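Review: the Vimero two-finger gripper, six months on our packing tables

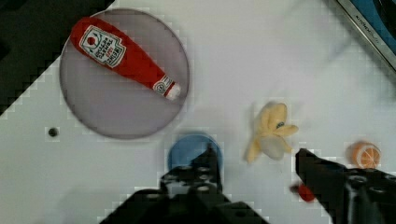
Plush ketchup, banana and orange slice on the white table, both fingers open.

We pack soft toys and play-food sets at Cistmont, and in January we put two Vimero arms on the line. I run the afternoon shift, so I've spent more time next to these things than with my own dog, and I'm still a fan!

The fingers are the best part. They're black, full of round holes, and narrow toward the tip, so they get in beside a toy without shoving its neighbors. Plush is awful stuff to automate (it squashes, it rolls, the banana peels flop wherever they like) and the older Edum unit we tried dropped far too much of it. The Vimero copes well with bottles and fruit slices. Floppy things still take it a second try now and then.

What changed for us is mostly wrists. Six of us used to do the sorting by hand all shift, and now we rotate – one person minds the arms, the rest check seams and labels or build gift boxes. Everybody kept their hours, which we asked about before we agreed to anything. Minding the arms is a bit lonely, and I'd like a quieter alert sound.

Setup with the Malý table mount took until Wednesday lunch. The manual is thin on teaching new items, so budget time for that. Four and a half stars from me, and the evening crew wants a third arm.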